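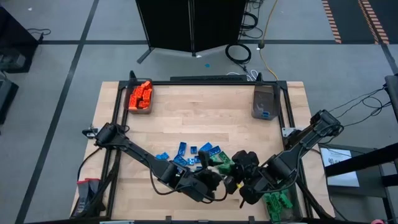 Kovby two-arm kit, trial notes, entry 7

Sunday, November. Bench 2. Written up the same afternoon, so excuse the order.

Task for the day was the brick sort: orange-red to the upper left bin, blue to the upper right, green to the lower right. Pile in the middle of the table, both arms free to pick. We are running the Kovby software as delivered, with no changes from us except the bin positions, which I re-taught this morning after the frame got bumped.

Setup

Frame is squared to the table again. The manual says to level the arms first and then the frame, but I did it the other way around and the software accepted it. Note for Ertuğrul: the setup wizard never checks this. It asks you to tick a box saying you leveled everything, and that is the whole check.

Calibration took two tries. First one stopped at the right arm with error 3451. The manual lists it as "joint reference mismatch" and tells you to contact the dealer. I powered down, waited 60 seconds, started over, and it went through. Still going to ask Yazıcı about it, since they sold us the support plan and have been quick on email so far.

Runs

Orange-red went first and gave no trouble. The bricks are close enough in size that the default grip width works for nearly all of them.

Green next, then blue. Both arms working near the middle of the table is where the kit gets slow. The planner lets the grippers come very close to each other over one brick, then one arm stops and waits. I never saw contact. I did see long pauses, and twice I had to press resume on the tablet because neither arm would back off. The sales sheet calls this "cooperative picking." I would call it taking turns.

Bricks standing on end are a weak spot. The vision picks them out fine, but the approach comes in low and tips them over before the fingers close. Bricks lying flat at an angle are no problem. Two bricks pressed side by side get treated as one wide object and the gripper opens too far, then comes up with nothing.

The small pieces are worse. Anything under the minimum size in the settings is skipped without a message, so you have to look at the table to find out what was left behind. A line in the log would be enough.

Compared with the Junen kit

We had the Junen on this bench through the summer. Its arms were faster on single picks, and the grippers had softer pads. The Kovby is better built at the wrist and quieter, and teaching a position by hand is much easier. With the Junen I needed the laptop for every bin. Today I taught all the bins from the arm and only used the tablet to save.

Cables are a point against the Kovby. The run from the forearm to the wrist hangs in a loop on the left arm, and the clips in the box do not hold it. Mulent sells a sleeve that is supposed to fit. Price is reasonable – I have asked for one to try before we order a set.

Open items

Ask Yazıcı about 3451 and whether the next software update changes anything there.

Lower the minimum object size and repeat the blue run.

Try a steeper approach for upright bricks. The setting is under Advanced, Motion, second page.

Ertuğrul Polat to check the frame bolts on the right side before the next session.

Leave the pile as it is until the blue run has been repeated.

My view so far is that the kit is worth keeping for the full trial. I would not sign for the second set yet.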